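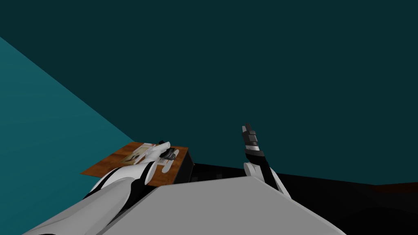
Simulated gripper won't pick up a flat sheet – class project
posted by tealroom_65, April 2019

Hi all. Second year robotics class, we're doing the Wamov tabletop task in simulation. Two arms, left one has to get a thin paper item off a wooden table. Fingers go down on it fine but when they close they just skate over the top. Tried friction at 4, tried slower close, nothing. 22 attempts logged and zero lifts. Demo counts for half the grade so kind of paniking here. Wrist cam view is what the policy gets, see below.
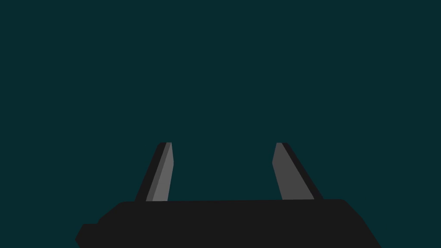 Policy was trained on 3000 episodes, mostly blocks and cups. Do we need more data or is it the contact settings? Partner says data, I say contacts.

drolstead_lab
Neither probably. Parallel fingers can't pinch somthing that thin from above, real ones struggle too. Slide it to the table edge so part hangs over, then grip from the side. Our team did that in March for the Mesow club round, script first – then trained on the scripted runs. Worked 65 percent of the time, good enough for a pass. Also check the collision shape on the paper. If it's a zero thickness plane you will never grab it. Give it a thin box.

saarinen_fan
just raise friction more

tealroom_65
It was a plane!! Changed to a box, trying the edge slide tonight. Thx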